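Hi all, and happy almost-holidays! It's December 18, 2021, so you're getting my second progress report on the Bendton shy dog project a little ahead of schedule. I'll try to keep it shorter than the last one (no promises).

The big news is that the grant is doing what we asked it to do. We've spent the first $2000 on trainer hours, and the foster packets have gone out to every home on the list. Each packet has the handling guide, a log sheet and a bag of treats, and I rewrote the guide in November after two foster homes told me the old one was way too wordy. Fair enough! It's down to one page now.

So far 43 dogs have come through the program. Most are the usual mix of hounds and shepherd crosses that won't walk past a trash can on day one. Pop, the old beagle I went on and on about last time, has been adopted by a couple out in Irnitz, and I'm told he sleeps on the couch.

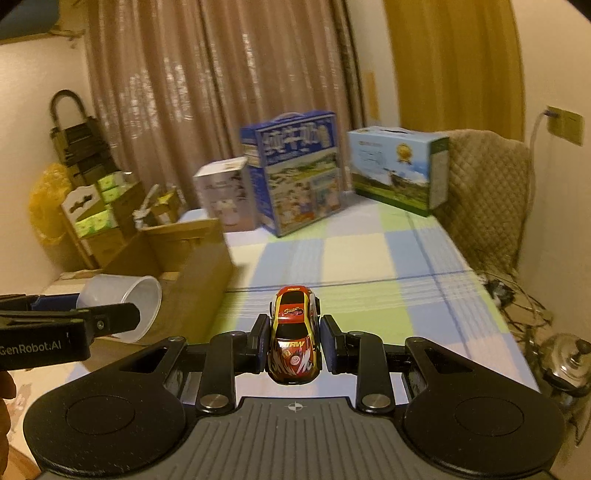
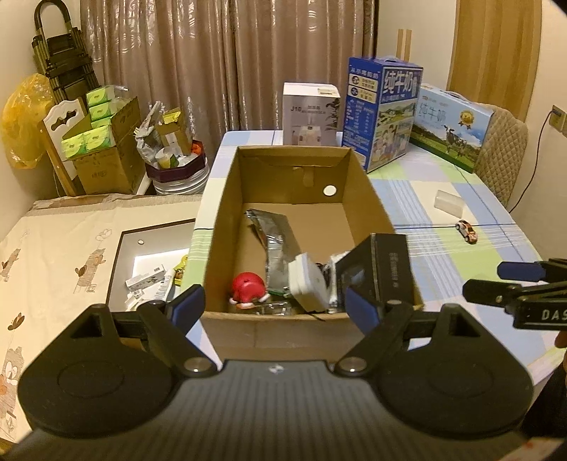 Noise and strange objects are still our slowest area. We start every dog with something that doesn't move and doesn't make a sound, set down well away from the food bowl, and let the dog decide how close to get. A plain brown cardboard box like that one is where I'd start with nearly any of them, with treats scattered on the bottom once the dog is willing to put its nose over the edge. Wheels come much later. Some dogs are through this in a week, and a few of the hounds are still giving us the side-eye after three, so I've stopped putting target dates on that part of the plan.

What hasn't gone well: the log sheets. Fosters fill them in for a few days and then life happens. Veklow has offered to let us try their phone check-in form, which takes a minute and can hold up to 200 entries per dog, and I'd like to switch over in the new year if you're okay with that. It doesn't change the budget.

Still to come are the two evening classes for adopters, plus the follow-up calls. I'm behind on the calls and plan to catch up over the break. Receipts are attached, including the one for the crates that I forgot last time (sorry!).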